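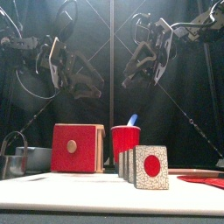 Fig. 1. Bimanual cell, side camera, tabletop object set.

Progress report to Hovland, planning and control software
Feb 1, 2026

1. Planner
The two-arm planner was rewritten in November. Both arms are now planned in one joint space, and the old scheme of locking one arm while the other moves has been removed. Over 364 logged plans the new version returned 12 timeouts. All 12 had both grippers working close together near the middle of the table.
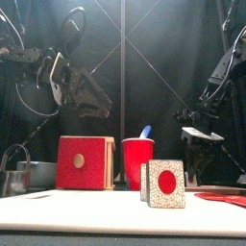 The collision model still treats cables as rigid tubes fixed to each link. This wastes space near the wrists and will be replaced next quarter.

2. Perception
Pose estimates from the side and overhead cameras are merged at 30 Hz. Thin items such as knife blades remain the weak point.

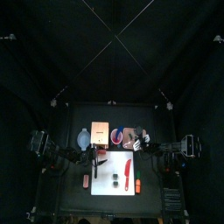
Margit Ljungberg asked whether the merge step could drop a camera when the two disagree. It can, but the threshold is set by hand at present.

3. Tooling
Patimari, our replay tool, now loads 1,000 episodes without a restart. Export to the Drikthorpe format is unfinished. 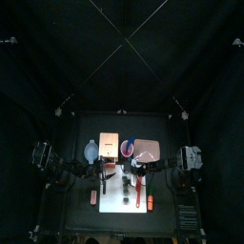

Chidubem Fashola noted in review that replay should show planner cost next to joint torque. The change is scheduled after the export work.

Open items: camera threshold, cable model, export.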